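Product Review: Momska Countertop Water Dispenser

Reviewed for the Office Equipment Bulletin, Tirkmont District Library Service
Prepared by Rokeya Bhattacharjee, Purchasing and Supplies

Background

The Library Service has supplied bottled water to staff rooms and public meeting rooms for many years. Branches order it by the case, store it wherever there is space, and hand it out at meetings, story hours and evening talks. The arrangement is simple to run, but it takes up a good deal of shelf space and produces a steady amount of plastic waste. In February the Purchasing office was asked to look at countertop dispensers that filter and chill water from the building supply.

The Momska was one of two models offered by our current supplier, Zerdale. The other, the Akanda, needs a floor drain and was ruled out for all but the central branch. This review therefore covers the Momska only. The unit was bought at the normal list price and installed in the second-floor staff room of the central branch, where it remains.

What is supplied

The carton contains the dispenser, one filter cartridge already fitted, a second cartridge in a sealed bag, a length of supply hose, a drip tray, a wall bracket and a printed manual. The manual is clear, although the page on connecting the hose assumes a type of valve that older buildings may not have. Ours did not, and the fitting had to be ordered separately. Branches should check the valve under the sink before placing an order.

The unit stands 47 centimeters high and fits under our standard wall cabinets with room to lift off the top cover. It is heavier than it looks. Two people should carry it up stairs.

Installation

Mulugeta Degefa of Building Maintenance carried out the installation in one morning, not counting the wait for the valve fitting. The water must be run through the filter for several minutes before first use, and the first few pitchers had a faint gray tint. The manual mentions this, and the tint was gone by the afternoon.

The wall bracket is described as optional. Maintenance recommends using it in any room open to the public. Without it, the unit can be pushed back far enough to bend the hose, and this slows the flow.

Daily use

There are two buttons, one for chilled water and one for water at room temperature. Both are large and firm. Staff learned them without instruction, with the exception of the child lock, which is switched on by holding both buttons together and was set by accident on several occasions during the first week. A small printed notice has since been placed beside the unit.

A standard glass fills quickly. A large pitcher requires some patience, as the flow stops by itself after 60 seconds and the button has to be pressed again. This is a safety feature and cannot be changed. Staff who prepare rooms for large meetings found it tiresome, and it is the complaint we heard most often.

The chilled water is properly cold for the first several glasses. After that the tank needs time to recover, and anyone who arrives at the end of a line at lunchtime will receive water that is cool at best. Branches with more than a dozen people on a shift should take this into account.

The taste was judged to be good. Eulalia Yáñez, who manages the events program, arranged a comparison with bottled water and tap water for her team one Friday. Most of those taking part preferred the dispenser to the tap, and opinion was divided between the dispenser and the bottled water.
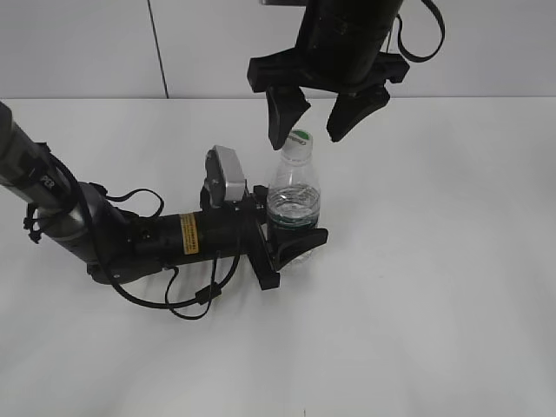

Clear plastic bottle with a white screw cap.

The dispensing area deserves particular comment. The clearance between the nozzle and the drip tray is generous enough for a drinking glass or a short bottle, but a tall sports bottle has to be held at an angle, and narrow necks are difficult to line up. Some splashing is to be expected. The drip tray lifts out for emptying and has no overflow, so that in a busy room it needs attention at least once a day. We would have preferred a tray of twice the depth.

Noise

The cooling motor starts and stops throughout the day. In the staff room it is not noticeable over normal conversation. We also placed the unit for a short period in the small meeting room, where it was distracting during quiet discussion. It is not suitable for reading rooms or study areas.

Cleaning and filters

The outer surfaces wipe clean with a damp cloth. The nozzle cover unscrews by hand and should be washed weekly. Inside the top cover there is a narrow channel that collects dust and can only be reached with a small brush, and no brush is included.

The filter light turns from green to amber when a replacement is due. Changing the cartridge is a matter of a quarter turn and took Mr. Degefa less than five minutes, including flushing. The old cartridge holds a fair amount of water and will drip, so a towel should be kept ready. Cartridges are sold by Zerdale in boxes of two. We were not able to find a compatible cartridge from any other source, and branches should regard this as a continuing cost.

The meter on the rear panel read 2,651 liters at the time of writing. No leaks or faults have been recorded, apart from one occasion when the unit would not restart after a power cut. Unplugging it and plugging it in again solved the problem.

Cost

Purchasing has compared the dispenser with the present bottled water order for the central branch. The purchase price, the valve fitting and the first year of cartridges together come to slightly less than the branch now spends on bottled water in a year. In later years the saving is much larger. For small branches that order only a few cases at a time, the price of the unit would take several years to recover, and the case for buying one rests mainly on storage space and waste.

It should also be said that the dispenser does not remove the need for bottled water altogether. Outdoor events, the mobile library and the emergency supply kept at each site will continue to require it. Duangjai Klinhom, who coordinates the mobile library, has asked that the existing contract be kept at a reduced level, and Purchasing agrees.

Staff opinion

A short form was left beside the unit. Of those who returned it, 95 percent wished the dispenser to stay. Several asked for a hot water option, which this model does not have. Rafsan Marikar of the reference desk asked for a shelf nearby on which to set glasses down, and one was put up.

Assessment

The Momska is a sound, plainly built machine that does what its manual says. Its weak points are the shallow drip tray, the slow recovery of chilled water and the timed flow. It is recommended for staff rooms of small and medium size with a suitable valve and a sturdy counter. It is not recommended for quiet areas, or for large meeting rooms where pitchers are filled in number – these should wait until a model with a larger tank has been reviewed.

Branches wishing to order should use the standard equipment request and attach a note from Building Maintenance confirming the valve type. Requests for the wall bracket should be marked on the same form.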